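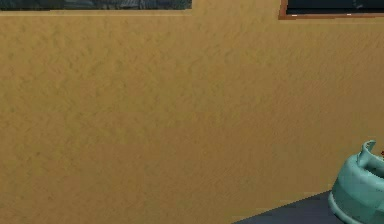
Before a robot can tidy a house, it has to practise, and real houses are expensive to bump into. So the Skolon robot club practises in a pretend one that lives inside a computer.

Pretend houses are called simulations. The walls are made of sums, and so is the crockery. A robot called Vomov can drop a jug 900 times before lunch and no grown-up will sigh.

Melur Wattimena, who is eleven, picked the hardest job on the club's list, which was doors. 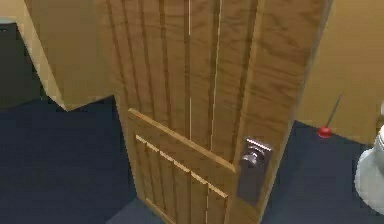
You open doors without thinking. Vomov has to think about all of it. Where is the knob? Which way does it turn? Does the door swing in or out, and is Vomov standing in the way? (Often, yes.)

Every try gets a score. Melur's first program had 554 tries and opened the wall slightly more often than the door. Her second was better. It found the knob, turned it beautifully and then forgot to pull.

The club competition is in April. Vomov must get through one door and come back. Coming back is worth extra points.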